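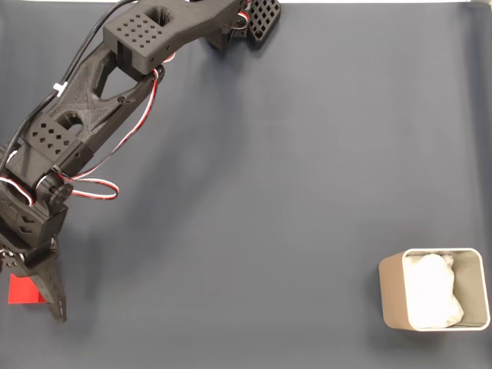
Arm cell 2, Borkunel bench: monthly check

Month: October
Checked by: Demyd Tkachuk
Cycles since last check: 3,153
Power off for items 1 to 5. Power on for 6 to 8.

1. Printed links. Look for cracks at the cutouts and around the screw holes.
OK. Center rib on the long link is straight.

2. Servo horns. Screws tight, no play in the hub.
One screw on the elbow horn took a quarter turn. Marked with paint pen. Look at it again next month.

3. Servo cable, red/white/black. Check for rubbed insulation and pulled connectors.
No damage. The slack loop by the servo horn stands well out from the arm. It needs some slack for full reach, but this is more than it needs. Take it in and tie it.

4. Black cable. Tie in place on the long link, cable free to bend at the joint.
White tie holds. Add a second one lower down. Ties are in the Sondley drawer.

5. Gripper. Plates, bolts and finger tip.
Bolts tight. Tip is square, slight wear on the inside face. Leave for now.

6. Homing. Run three times and compare.
All three matched.

7. Pick and place, red part to metal bin. Run 40 picks.
One drop, on pick 12. Part was picked up off center. Passed.

8. Servo temperature after the run. Limit on our sheet is 142 F.
Highest was the shoulder. No alarm.

Open items: cable loop (3), second tie (4), horn screw (2). Spare horns are ordered from Trasow. Do not raise the speed setting above 79 until the loop is tied down.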